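How I check a cup-stacking dataset before I train on it

Right, so this is the write-up I promised Brijesh after he lost most of a week to a policy that wouldn't let go of anything. I've been doing my own checks on hand-held gripper data since February and I've finally got them into an order that makes sense to me. It's all fairly simple stuff, but you do need to do it before you press train, and I speak as someone who has pressed train far too early (more than once!).

Our task is picking cups off a table and stacking them. We collect it with hand-held grippers, one for each hand, with a wrist camera on each, and the policy learns from the video plus the jaw width. We call the whole collection Pedlow, after nothing in particular.

First job: watch the openings. For every episode I pull out the first frame and put them all in one big contact sheet. I'm looking for jaws that start wide open, both fingertips in view, and the cups somewhere the camera can see them. If the jaws start half shut, the width signal is off from the beginning and the policy learns a funny little twitch at the start of each run. Ours did it for ages and I blamed the learning rate.

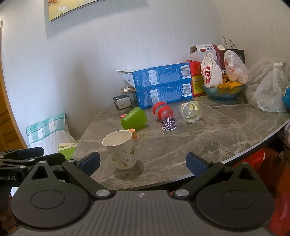 Reading time: 3 min

I like a start like this one. The blue fingertips are well apart, the leaf-print paper cup is upright just past the left one, and there's plenty going on behind it: a green cup on its side, a little purple spotty one upside down, jars tipped over, snack packets and bags further back. I used to want all that cleared away. Then I trained once on tidy tables and once on messy ones, same number of episodes, and the tidy policy fell to bits as soon as Adjoa put a cereal bowl down. So the mess stays in, and I tag it.

Second job: tags. Mine are very plain. Cup upright, cup on its side, cup upside down, see-through things in view, other gripper in view. That last one matters more than I expected, as the other hand drifts in and out of the wrist camera all the time. If it only ever shows up in the easy episodes, the policy takes it as a hint. Spread it out.

Third job: the jaw trace. Plot width against time for each episode and just scroll. A good pick is a flat line, a dip, a flat bit, then back up. Throw out anything where the dip never comes back, unless the task really does end with the cup held. This is what caught Brijesh out. His recordings stopped before the release, so the model had hardly ever seen one.

Fourth job: split by table, never by episode. If the same tabletop turns up in both training and test, your score will look lovely and mean very little. I hold back 3 whole tables. Esperanza holds back 6, but she has more to choose from, lucky thing.

Then a short run. I train on 35 episodes and test on the held-back tables before I commit to anything bigger. On our last go the small policy managed 7 stacks out of 35 tries, which sounds dreadful, but the misses were nearly all cups lying on their sides, so I knew what to collect next. We went and got more sideways cups and left everything else alone.

A couple of odds and ends. Keep the rejected episodes in their own folder, you'll want them when somebody asks why the count changed. And write the split down in a text file next to the data, with the table names in it. Mine's called splits_final_2 and yes, there is a splits_final.

Manuela is trying the same checks on drawer opening, and I'll add her notes under this once she's sent them over.

Last updated 27/10/2026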